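Leen Azar
@leenazar
24 June 2020

Thread on dye transfer, crocking and why the rub test on your fabric card may not tell you what you think it does. Long one. Upholstery people and laundry people both welcome.

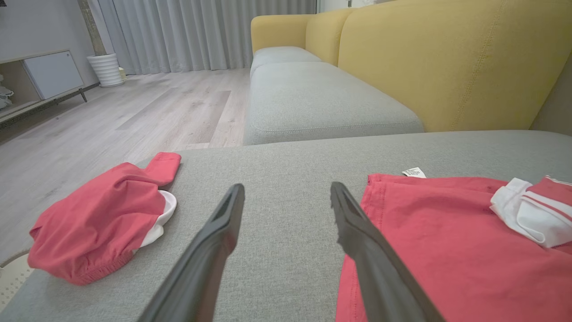

Crocking is the trade word for colour coming off a dyed fabric by rubbing. It is separate from bleeding, where the dye moves in water, and separate again from fading, which is light damage. The three get lumped together as "the colour ran" and then treated the same way. A coral-red garment bunched up on a light grey woven seat is the usual pairing to worry about: strong colour on top, pale cloth underneath, and a person's weight to come. Whether anything transfers depends on how the red was dyed and how well it was rinsed afterwards.

1/ The basic test is simple. A small square of white cotton is fixed over a peg, the peg is rubbed back and forth on the dyed sample under a set load, and the white square is compared with a grey scale. 5 is no visible transfer. 1 is bad. Half grades are allowed.

2/ It is done twice, once dry and once with the cotton wetted out. The wet figure is nearly always lower. If a fabric card gives one number and doesn't say which, assume dry.

3/ For seating I want dry 4 and wet 3 at minimum on the cover cloth. That is a personal line and I've seen looser ones in perfectly decent specs.

4/ The cover cloth is only half of it. Most pale sofas that come to me with colour on them have picked it up from somewhere else. Denim first, by a long way. Then dark throws, then red and navy knits, then printed cushions.

5/ The cushion makers rarely publish a rub figure at all. You can do a crude version at home. White cotton hanky over a fingertip, ten firm strokes on a hidden seam, then again with the hanky damp. Look at it in daylight.

6/ Do not do this on anything with a pigment print you care about. Pigment sits on the surface in a binder and you will see some come off even when it's a good print.

7/ Fibre matters. Disperse dye in polyester is held inside the fibre and doesn't rub off much unless there is surplus left on the surface. Reactive dye on cotton bonds chemically. Direct dye on cotton doesn't, and depends on an aftertreatment. Indigo is mostly a coating. Hence jeans.

8/ Reds have a poor name partly because deep reds need a lot of dye to reach shade. More dye in the bath means more unfixed dye to wash out at the end, and the wash-off is the step that gets shortened when the mill is busy.

9/ Some numbers from my own bench at Herkville. I had 12 cloths, all light neutrals, all sold for domestic seating. I rubbed each against the same undyed and dyed cottons, dry and wet, 100 cycles instead of the usual short run, to get something closer to a season of sitting.

10/ The flat, tight weaves took up least. Brushed and bouclé surfaces took up most. A raised fibre end has more area to collect dye and it holds it where you can see it.

11/ Heathered or mixed yarns hid the transfer better than solids. This is a visual effect only. On the scale they graded the same as a solid in the same weave, but from standing height I couldn't pick the stained half on two of them.

12/ The Brarnari weave was the best of the lot wet. 295 gsm, plain weave, polyester. The Mathias cloth is lighter and softer and went down a full grade at 100 cycles. Both are sold off the same rack with the same care label.

13/ Stain-repel finishes made less difference than I expected. They are built to stop liquids wetting the surface. Dry dye carried over by friction is a different mechanism – it gets pushed on mechanically.

14/ Removal, if you already have it. Vacuum first. Then a clean white cloth, cool water and a small amount of plain liquid detergent. Blot. Work from the outside of the mark inwards. Change the face of the cloth as soon as it shows colour.

15/ No hot water. No steam. Heat can drive disperse dye further into polyester, and after that it's part of the sofa. I had a Resville armchair in last winter that had been steamed three times by the owner. Nothing left to do but re-cover it.

16/ No bleach on an unknown fibre. Check the cleaning code under the seat cushion. W is water-based, S is solvent only, WS is either, X is vacuum only. If there's no label, treat it as S and test on the back.

17/ New dark clothes and throws: wash them separately, twice, before they go near anything pale. If the rinse water is still tinted after the second wash, do a third.

18/ Someone will ask about vinegar or salt to "set" the dye. Neither sets a modern reactive or disperse dye in a finished garment. Salt is used in dyeing to push dye onto cotton in the bath. Adding it to a home wash does nothing useful.

19/ If you're specifying for rentals or waiting rooms, ask the supplier for the full test report, wet and dry, with the method named. The report for the one I use most came to me as a single page and took 160 seconds to read. I timed it to make a point to a client.

20/ Next thread will be pilling, with the box test results for the same cloths. Swatch list is in the replies.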